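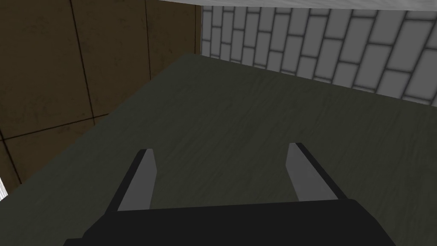 Chapter 4
Timber in the Home

13 May 2018
By Fathima Cassim and Chibuzor Dauda

Timber is among the oldest building materials still in everyday use. It is cut, joined and finished in much the same order as it was several centuries ago, although the tools have changed a good deal. This chapter deals with timber as it is met inside the house: in floors, benches, shelves and tabletops. Structural framing is left to Chapter 6.

Students should already be familiar with the terms grain, heartwood and sapwood from the previous chapter. Those who are not should read the summary on page 46 before going further.

4.1 Boards and movement

A board is never completely still. It takes up moisture from humid air and gives it off again when the air is dry, and its width changes as it does so. Movement along the length of a board is very small and can usually be ignored. Movement across the width cannot. A wide surface made from a single slab would be costly, and would be likely to cup or split if it were held too tightly. For this reason most wide surfaces are made up of narrower boards laid side by side.

The line where two boards meet is called a seam. In a floor, the seam may be left with a slight gap, or the boards may be joined by a tongue and groove. In a tabletop the edges are commonly glued. The direction in which the boards run also affects how a room or a piece of furniture is seen — long seams draw the eye along their length, and a viewer standing at one end will see them appear to come together in the distance. 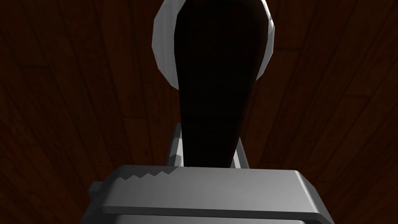 Figure 4.1 Long planks in a dark reddish-brown wooden surface, with seams between the boards.

4.2 Colour

The colour of a finished surface depends on the species, the age of the timber and the finish applied to it. Colour alone is a poor guide to species. A pale softwood can be stained to a deep red-brown, and many dark timbers fade when they are placed near a window. Where the species must be known, the end grain should be examined with a hand lens.

The case study at the end of this chapter follows the refitting of the reading room at Jalari, a former wool store, under the direction of the joiner Liliana Palumbo. Her specification called for 248 boards, all stored in the building from March so that they could adjust to the air of the room before they were laid. Her notes on storage are reprinted in full and should be read together with section 4.3.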